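Small objects on a plain table: Murali Palaniappan on bowls, paper and wood

Murali Palaniappan has been setting up tables at Indedov for four years. The work covers what goes on a tabletop, where it goes, and what is kept off it. He writes the layout notes that the Cabrera workroom follows, and in April he reissued the one for small-object placement. It is two pages long and concerns a wooden table, a sheet of white paper, a bowl and a cube.

We spoke in the workroom a little after 9 a.m. He began with the table.

"Pale wood is the default," he said. "A dark top hides the shadow of a small object, and the shadow tells you whether the object is sitting flat. A white top is worse for a different reason. The paper disappears into it."

The paper marks a region. It has no printed lines. Palaniappan rejected ruled and gridded stock early on, having found that people lined things up with the grid and ignored the written note. The stock in the current note is Ladow, at 200 grams per square meter, heavy enough to stay put without tape.

"Tape changes the edge," he said. "You get a lip, and a cube pushed against it will tip. I would sooner have a sheet that moves slightly. A fold is acceptable if it lies down again. A corner that lifts should be pressed flat before the next placement, and that is in the note as step one." 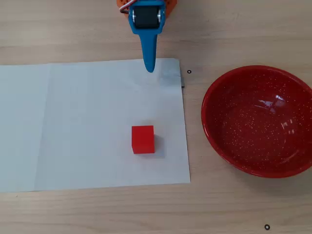

One reader of our earlier piece on work surfaces wrote that a paper sheet is a poor choice for any repeated task, and that a thin rubber mat would hold its position, lie flat at the corners and wipe clean. Palaniappan had seen the letter. He agreed on all three points and did not intend to change the note.

"A mat grips the object as well as the table," he said. "Slide a cube on rubber and it catches and rolls. Slide it on paper and it travels. If the note says the object may be nudged into place, the surface has to allow it. Also, paper is cheap. We change the sheet when it is marked, and that is the whole maintenance procedure."

The bowl took longer to settle. The first version of the note specified a straight-sided plastic tub, which was light enough to shift when its wall was touched. The second specified glass, which threw bright patches on the table. The third was enamel, and it has stayed.

"You want a flared rim," he said. "It gives a wider opening for the same base. Enamel over metal has enough weight for its size. The speckle I don't care about either way. It came like that."

He places the bowl on the wood, behind the paper. Placing it on the paper, he said, pins the sheet and makes it pucker when anything else is moved. 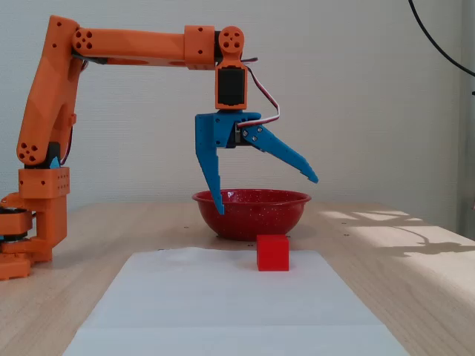

The speckled enamel bowl on the wood, with the cube in front of it near the back edge of the sheet.

I asked about color. Bowl and cube are both red, and a second color would seem to make the cube easier to find by eye.

"Easier, yes. The note doesn't ask for easy. With two different colors people describe the objects by color, and then someone swaps the bowl and the instructions stop making sense. With both red, you are forced to write 'cube' and 'bowl.' That is better writing."

The cube should have crisp edges. Rounded cubes turn when they are put down, and their orientation is hard to judge from across a table. He discards any with a worn corner.
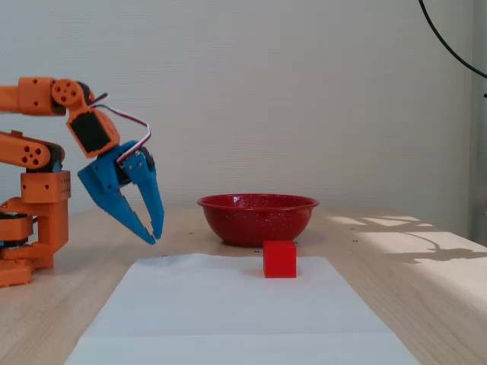

Spacing and light

The note gives no measured distance between the bowl and the paper. It asks for a visible strip of wood in front of the sheet and clearance on all sides of the bowl. An earlier draft had dimensions to the millimeter. Palaniappan removed them after finding that a careful person took longer to measure than to do the placement.

Light is treated more strictly. The target at the tabletop is 900 lux, and the upper limit is 1000. Past that, he said, glossy enamel starts to glare at the rim and the white sheet loses its edge against pale wood. He reads the meter at the sheet and again at the bowl, and writes down the lower figure.

The background is handled in one line, which asks for a plain wall with no shelving and nothing pinned up. 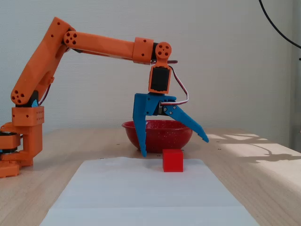
He gets more questions about that line than about any other. People ask whether a poster matters if it is well above the table. His answer is that it matters when somebody leans or sits, as the poster is then directly behind the bowl. An off-white wall is sufficient. A slight texture in the finish does no harm.

Asked what he would revise next, Palaniappan named the section on putting things away. At present it says only that the bowl and cube are stored together. He wants the cube inside the bowl, the bowl on a shelf, and the paper kept flat in a Gratura folder with the unused sheets on top.

"Rolled paper is the usual fault," he said. "Somebody rolls it to save space and then it won't lie down for the rest of the morning. I have a sentence about that in draft. It needs to go before the part about the bowl."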